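Lucía Soler swears by the one-plate rule. One plate out, everything else in the cupboard, and the kitchen tidies itself. I have doubts.

1/ My kitchen has never tidied itself. It has had 42 years.

2/ The Odetti book says a bare white table "invites calm". Mine invites post, keys and 5 pens, 2 of which work.

3/ And pale panels on every wall? Lovely – until someone fries an egg.

4/ Still, I'll admit a pink plate looks well on white. I'd just like to see the same table after a week of breakfasts.

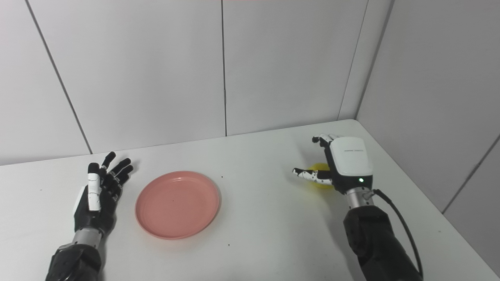 Pink plate, small yellow thing, white table.

5/ Two dark specks on it already, mind. Crumbs? I rest my case.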